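4. Setting up the board and blocks

Applies to the Tonden block set with the square board. Kirkesside tables only, for Memholm tables see section 6.

4.1 Before you start

Wipe the table down. Crumbs and grit get in the holes and the board rocks. Dry cloth is fine.

Check the blocks against the packing card. Anything chipped goes back in the Dhillon box, not back in the set.

4.2 Placing the board

1. Board on the table, flat side up. Felt pads face down.
2. Line the front edge up with a row of holes. Squint along it if you have to.
3. Leave a border of table showing on all sides. Board should not hang over anywhere.
4. Bolts go in along the front, three of them. Finger tight, then a quarter turn with the short key. No more than that.
5. Push the board from the back with one hand. Moves? Take it off, redo step 4.

CAUTION: Do not overtighten. Thread strips easily and spare bolts take up to 28 days to come.

4.3 Putting out the blocks

1. Tip the blocks out of the bag by hand. Don't pour from a height, the corners dent.
2. Spread them over the board. Stars, cylinders, triangles and cubes can all be mixed together.
3. No neat rows. Some standing, some tipped over, whatever way they land.
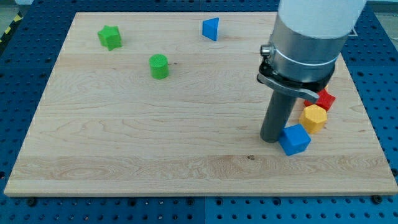
4. Keep blocks off the bolts and inside the board edge. One that rolls off goes back on anywhere there is room.
5. Changing the layout? Lift blocks, dont slide them. Sliding scuffs the grain and the marks stay.

NOTE: Blues and greens are easy to mix up under the old lamps. Sort by shape first, then color.

4.4 Packing up

1. Blocks back in the bag, cylinders first.
2. Bolts in the small tin. Not loose in the bag!
3. Board stands on edge in the rack, never flat with things piled on top.

Knots in the wood are normal, don't report them. Splits between the planks, do report, to Milagros Mateos. Missing blocks go to Karine Petrenko, with the set number and the shape that's misssing.

Revised 18 November 2022. Throw out the August sheet.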